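Against the Greige

My street in Bedulmont has 40 houses on it, and by my reckoning 16 of them are now the colour of a filing cabinet. The rest are presumably waiting on quotes.

I don't blame the painters. They put on what they're told to put on, and what they're told is grey: a darker grey for the walls, a near-white for the trim, and for the adventurous a front door in a third grey that the Gero colour card calls Harbour Mood. I have lived near a harbour. Its mood was mostly brown.

When we moved in, the place next door was mint green with maroon gutters. It was hideous, and I gave directions by it for 10 years. "Go past the mint one" got every plumber, courier and visiting aunt to our door. Now I say "the dark one with the light bit", and people ring me from the wrong end of the street.
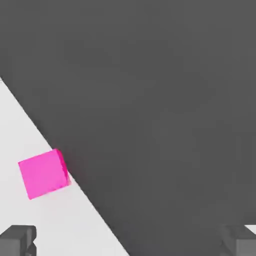 My neighbour over the back fence reckons I'm being a snob about it, that grey doesn't show the dust off the Darel road and that anyone who has had to scrub a cream weatherboard wall in August is entitled to whatever colour they like. Fair enough, as far as it goes. I'd only point out that mud is also a colour that doesn't show the dust, and you'd save on the paint.

The usual defence is resale. You must paint for the buyer, a shadowy figure who may turn up in some 10 years' time and who, we are assured, faints at the sight of yellow. Whole families are living in rooms done up to please this person. They eat their tea in his kitchen and hang his inoffensive prints in the hall. I've started to think we should charge him rent.

It wasn't always so timid. The old shops in Yuan still have their original colours under the awnings – oxblood, mustard, a blue you could hear from the train – and people drive two hours to take photos of them, then go home and order another tin of Harbour Mood.

I should admit that our own house is beige. It was beige when we bought it, and I have had 2 sample pots of a rather good orange in the shed since before the lawnmower died. Every spring I get them out and give them a stir. Then I think about the ladder.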